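Follholm Two-Arm Kitting Cell
Equipment page: setup, care and repair

Summary

The Follholm kitting cell is a tabletop station with two robot arms working over one white work surface. It gathers small electrical parts from open trays and places them together on a lined steel tray, ready for hand assembly. The cell is supplied by Dreltent and is intended for workshops that prepare valve and control assemblies in small and medium batches.

This page covers the layout of the cell, its first setup, routine care and the repairs that may be carried out on site. It applies to cells delivered with the Grukum controller. Owners of cells with the earlier Ríos controller should use the printed manual, as the menu names and the homing procedure are different.

Revised 29th September. The sections on cable routing and gripper pads replace those issued in June.

What is supplied

Two robot arms with grippers
Grukum controller and hand pendant
White tabletop
Yellow plastic part trays, shallow and deep
Stainless-steel kit tray with raised rim
Paper liners, pack of 400
Cable ties, hook-and-loop straps and spare gripper pads
Alignment pin and tool set

Compressed air is not required. The cell must be placed on a level floor, clear of walkways, with the guarding specified in the installation drawing fitted before power is applied.

Setting up the cell

Place the tabletop on its stand and adjust the feet until it is level in both directions. Bolt each arm to its base and tighten the bolts in a cross pattern to the torque printed on the base plate. Do not connect the arm cables until both bases are secured.

Connect the controller with the main switch off. The cables are keyed and should seat without force. Turn on the power, release the emergency stop and select Home from the pendant. Each arm must be homed separately. The second arm remains locked until the first has reported its home position.

After homing, fit the alignment pin to each gripper in turn and touch off the reference points on the tabletop. The controller stores the result under the name of the layout in use. A layout should be touched off again whenever a tray position is changed, an arm base has been loosened, or a gripper has been replaced.

Run the first program at reduced speed with the trays empty. Confirm that neither arm enters the shared area over the kit tray while the other is in it. If the arms do not wait for each other, stop the cell and check the zone settings before continuing.

Arranging the trays

Trays should be assigned by part type. Solenoids, circuit boards and wire sets must be kept in separate trays, as loose wire can catch on the terminals of a board and lift it during a pick. Solenoids may be laid in any direction provided that their leads do not cross. Boards should lie flat and should not overlap.

Twisted wire is the most difficult part for the grippers to handle. Bundles should be placed with space between them and with the connector end clear of the tray wall. Multicolored harnesses should be kept apart from plain twisted wire.

The kit tray is lined with a fresh sheet of paper at the start of each batch. The liner reduces glare from the steel and keeps small parts from sliding. It should lie flat inside the rim, without folds.

Routine care

Before each shift:
Wipe the tabletop and trays with a dry, lint-free cloth.
Inspect the gripper pads for cuts and embedded wire strands.
Move each joint through its working range at low speed and listen for rubbing.
Test both emergency stops.

Every 176 operating hours:
Check the base bolts and the gripper mounting screws.
Clean the joint covers with a damp cloth and mild soap.
Check all cable straps and replace any that have stretched.
Save a copy of the controller settings.

Every 1,000 operating hours:
Replace the gripper pads on both arms.
Repeat the full touch-off procedure.

Every 4,000 operating hours:
Return the joint brake modules for inspection, or arrange a service visit through Dreltent.

Solvents must not be used on the joint covers or the pads. Compressed air must not be used to clear the trays, as it drives wire clippings into the grippers.

Cable routing

Cables that run along the outside of an arm need enough slack for the full movement of every joint. Too little slack strains the connector at the gripper end. Too much allows the cable to sweep the table and disturb the parts. Set the slack with the arm at its longest reach, fasten the cable at the marked points, then move the arm slowly to its most folded position and check the loop.

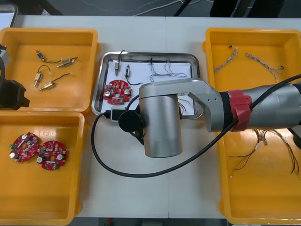

How should a cable be replaced if its outer cover is worn?

Turn off the main switch, lock it, and wait for the controller display to go dark. Release the straps from the gripper end toward the base, noting the position of each one, and unplug the cable at both ends. Fit the new cable in the reverse order, set the slack as described in this section, and run each joint at low speed before returning the cell to use. A worn cable must not be repaired with tape.

Repairs on site

Trained staff may replace gripper pads, external cables, straps and trays. Joint covers must remain closed. Work inside a joint, on a brake, or inside the controller cabinet is reserved for Dreltent service staff, and opening these parts ends the warranty.

If an arm stops with a position fault, record the fault code before resetting. Clear any part held in the gripper, home the arm and run one cycle at reduced speed. If the same code returns, leave the cell switched off and report the fault.

Ordering parts and service

Spare pads, liners, cables and trays are ordered through the Dreltent parts desk. Please quote the serial number on the controller door and state whether the part is for the left or right arm. Service requests should include the fault code, the operating hours shown on the pendant and a copy of the most recent saved settings.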